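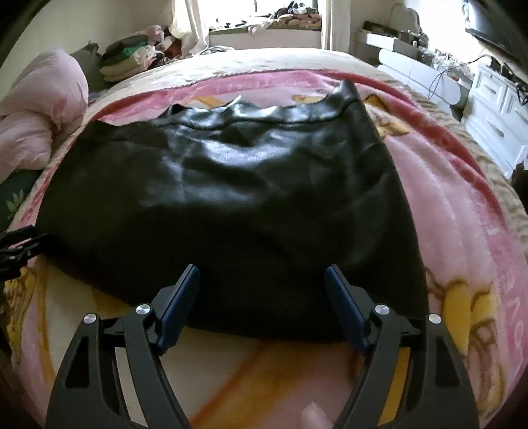

Endbridge House: the laundry and wardrobe pages

This page belongs to the section on folding and storing clothes, with notes on how we look after the dark pieces in the shared wardrobe. The notes were put together by Kristine Yap and Ok-hee Nam in June, and Adalberto Cordeiro added the part on storage boxes.

The wardrobe is used by everyone in the house. It holds coats, party clothes and a few things that are too good to give away but not worn often enough to keep in a bedroom. Clothes come out twice a year, are looked over, and go back folded or hung. The work is done on a bed, with whatever blanket is already on it. A bed is softer than a table and the right height for most people, and there is room to lay a skirt out to its full width.

Laying out

Put the waistband at the far side and the hem nearest to you. Smooth from the middle towards the sides with the flat of the hand. Leather keeps a crease if it is folded on one, so any ridge along the waistband should be eased down before the first fold. It does not need to be perfect. Small wrinkles in the body of the skirt drop out once it has hung for a day.

A skirt that is wider at the hem than at the waist will not fold into a square. Fold the two sides in so that the edges run straight, then bring the hem up to the waist. Yi-an Jin prefers to roll hers from the hem, with a sheet of tissue inside, and this works as well for short skirts. Long ones are better hung. 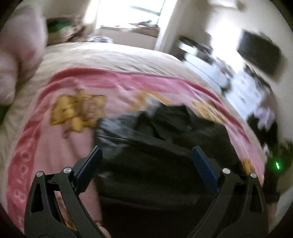
Black fabric in a heap on the pink blanket, with a raised fold to the right of the middle.

Dark clothes on a light blanket are easy to check. Lint and threads show up on black cloth when it is moved about near a window, and loose dark threads show up on the pink. We do the checking in the morning for the light. Artificial light is fine for folding but makes it hard to tell black from navy, and two odd pieces have been put away as a set that way before now.

Bedding

The blanket is a plush one, pink, with a deeper pink border. Plush has enough grip to stop a smooth garment sliding off the side of the bed, though it does shed a little when new. Wash it on its own the first few times. Pillows and quilts can stay where they are as long as there is a clear space in the middle – a rolled quilt takes up much less of the bed than a folded one.

Cleaning

Wipe leather with a soft dry cloth. If there is a mark, use a damp cloth and no soap, and leave the skirt flat until it has dried. Keep it away from the radiator. Pao-chu Lam looks after the cleaning shelf and can say which cloths are for leather and which are for shoes. The two should not be mixed.

Linings are often forgotten. Turn the skirt inside out once a year and look along the seams and around the zip, if it has one. A split lining can be mended by hand in half an hour and is a much bigger job once it has torn across.

Storage

Boxes are kept on the top shelf and under the window seat. Each has a number on the short end. Leather goes in box 5, with tissue between the pieces and nothing heavy on top. The lid should close without being pressed. Plastic bags are not used for leather, as it needs some air, and a cotton pillowcase does the same job of keeping dust off.

The hanging rail is 165 cm from the floor, high enough for long coats. Leave a gap of a finger or two between hangers. Skirts go on the clip hangers, with a scrap of felt under each clip – the clips leave dents in leather otherwise, and the dents stay.

If you take something out, write it in the book on the inside of the door. If you put something in, write that down too, with the size if you know it. Entries can be short: "black skirt, box 5" is enough.

The next gallery has the scarves and gloves. Corrections to this one can be left with Kristine or Ok-hee.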